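Takbridge Hand-Held Gripper Kit, Classroom Set

For school robotics clubs, college project teams and competition groups
Price: $1,929 per set
Availability: ships in February

Overview

The Takbridge classroom set gives a club two hand-held grippers and the software to record with them. Students pick up objects with the gripper, the recording goes to a laptop, and the team uses it to train an arm. No arm is needed for the recording part, so a club can start while its arm is still being built or is shared with another group.

The set was put together for the Skaltent student challenge, where teams get one table, one set of objects and a fixed amount of practice time. It works just as well for a semester project or an after-school club. Most groups start with simple pick and place, then move on to folding, sorting and pouring dry goods.

What a session looks like

Students work in pairs at one table. Each student takes a gripper and the pair agrees on a start position for the objects. One recording is one attempt at the task, from start position to finish. Failed attempts can be kept or marked for removal later. Plan on 40 recordings for a first task with a single object. A task with two objects and two hands will need more, and the exact number depends on how much the start position changes between attempts. 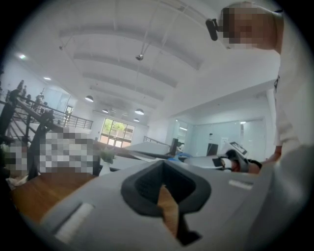 Pairs should trade sides partway through a session. Students tend to settle into one way of reaching for an object, and a model trained on only that motion does poorly when the object is turned. The workbook has a sheet for tracking which student recorded which attempts and from which side of the table.

A class period is enough for setup and one short task. Clubs that meet for two hours can usually record, check the files and start a training run before they leave.

In the set

Two hand-held grippers
Two sets of spare grip pads
Two wrist straps
Charging cables
Calibration card
Storage case with foam insert
Student workbook, 165 pages, printed
Instructor guide, download only
Urnus recording software, one-year license for the whole club

Not included: laptop, robot arm, practice objects.

Software

Urnus runs on Windows and Linux. It checks each recording for dropped frames and lets students trim, label and delete attempts. Files export in an open format, and the instructor guide has a chapter on loading them into common training tools. When the license ends, existing recordings can still be opened and exported, but new ones can't be made until it is renewed.

Calibrate both grippers at the start of every session. It takes a few minutes and students can do it on their own after the first time. If the software rejects a calibration, wipe the card and try again in more even light.

Add-ons

Iturra practice object pack: blocks, cups, cloths and lidded boxes. $286
Extra grip pads, one set
Extra printed workbooks, sold singly

The Iturra pack matches the objects on the Skaltent practice list. Teams may also bring their own objects to practice, and the workbook lists suitable sizes.

Ordering

Schools can pay by card or purchase order. Purchase orders need a shipping address on school grounds and a contact who can sign for the case. Unopened sets can be returned for a full refund. Opened sets can be exchanged if a gripper is faulty. Grip pads wear out with use and are not covered.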